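Notes on teaching by hand

28 October 2025

I have been doing demonstrations with the hand-held gripper since July, mostly evenings after work. Yurani Villca lent me her spare and I still have it. The task is folding a dish towel in thirds, which takes me a few seconds and takes the policy a lot longer.

My first 100 demos were bad. I moved the way I move when I'm doing chores, so I regrasped in midair, changed my mind and came back. Teófilo Betancur looked through them and told me to throw out anything with a hesitation in it. That left 26. I trained on those anyway and the arm at least went to the right corner of the towel.

Since then I do the same few things every time. I begin with the fingers open over bare table, wait a beat, then bring the towel in with my other hand. I close slowly. I let go before I lift. If I bump something I stop and start over.

We also tried remote control for a week, with Dayana on the leader arm. Her grasps were cleaner than mine but each fold took almost 2 minutes, and her shoulder hurt by the end. For towels I prefer holding the gripper myself.

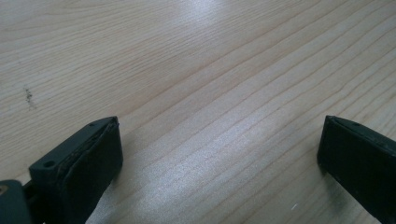 The other thing I changed is the light. Glare on the tabletop was throwing off the tracking, so I now record with the ceiling light off and the blinds half down. It helps some. Hortensia thinks I should put a cloth down and be done with it, and I may try that next.

Next up is a thicker towel, and then the pillowcases.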